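How to hang a towel from a clip so it stays put

I switched to metal clips with a wire hook for my dark towels, and I'm never going back.
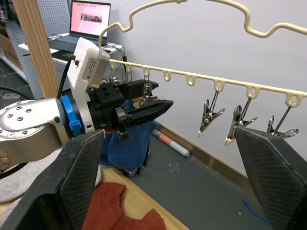
Kane Tuhiwai wrote in to say that clips leave dents in thick cotton, and that he folds the top edge over once before clipping. I tried it — works great!

So, my way now: shake the towel out, fold down 2 inches along the top, and pinch the clip over the middle of the fold. Let the rest hang in loose folds (don't smooth it, air needs to get in there). Then hook it onto a plain plastic hanger and leave a hand's width before the next one. Mine take over 6 hours in the hallway, longer in October. Big bath sheets need a second clip.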